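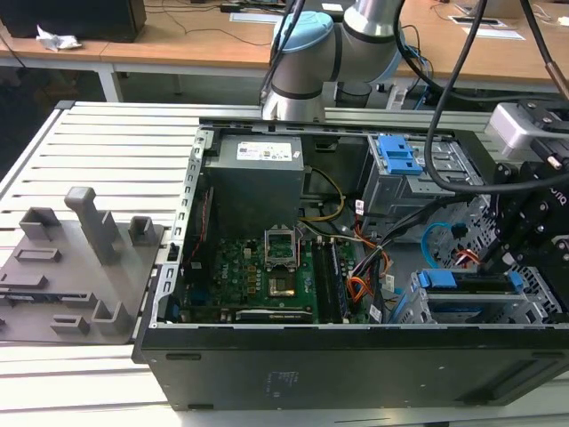
Teaching the arm to handle drive cables: guide it by hand or drive it remotely?

Posted by Grerau

Hello everyone, and thanks in advance for reading all this. I'm trying to teach an arm to work on the SATA cables in an old desktop tower (blue cable, lower drive bay, the usual tangle of power wires right beside it). I've recorded 21 demonstrations since October, and when I play them back the fingers arrive a little off nearly every time. Sometimes they pinch the power wires, sometimes they press on the cage. Should I keep a hand on the arm and guide it in, or would I be better off with the remote? And is 21 even worth training on, or do I need hundreds?

Chanida Thongdee

Welcome, and please don't lose heart, this is a lovely hard job to start on! I went through the same thing with power leads and ended up mixing the two. I guide by hand for the big move over the case, then slow way down for the last inch and keep my own fingers well out of the wrist camera's view if I can.

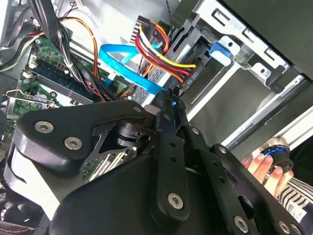 Gripper fingers down where the blue SATA cable meets the drive bay, seen from the wrist.

Look at how much of that view is gripper and how little is cable. If your arm learns from a camera like this one, pause for a breath before you close the fingers, so there are a few clean moments to learn from. Also start from a slightly different spot each time. My first 15 runs all began in the very same pose, and the arm was hopeless as soon as I nudged the tower.

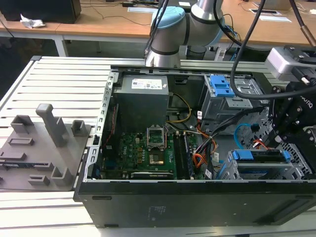 As for numbers, I had 439 good ones before I trusted mine with a full case, but I'd say train on your 21 tonight anyway (it's only practice) and see where it goes wrong. Then record more of exactly that part. And do throw out the runs where you hesitated and backed up, even though it hurts!

Brorkine

just use the remote. hand guiding never worked for me, i did 700 and gave up. also tie the power wires back first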